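Why Do Trees Drop Their Leaves?

Have you seen the big maple in the school garden at Flindberg? In summer it is full of green leaves. In January it has none. Is the tree dead? No, it is sleeping!

A leaf is a little kitchen. It takes light from the sun, air, and water, and it makes sugar for the tree. The green color in the leaf does this work. In winter the days are short and the water in the ground can freeze, so the kitchen must close.

First the tree takes the good things out of the leaf and keeps them in the branches and roots. The green goes away and you can see yellow. Then a thin layer of cork grows where the leaf is holding on the branch. One small wind comes, and the leaf falls. 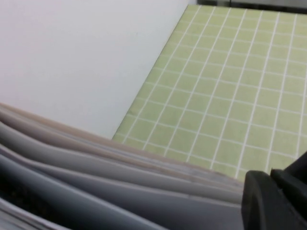 You can study fallen leaves at home. Press 2 leaves inside a heavy book for 6 days. Then put each leaf on paper with squares and draw around it. A mat with a grid of thin white lines on pale green is also good for this. Count the squares inside your line. Which leaf is bigger?

Next time we look at trees which stay green all winter.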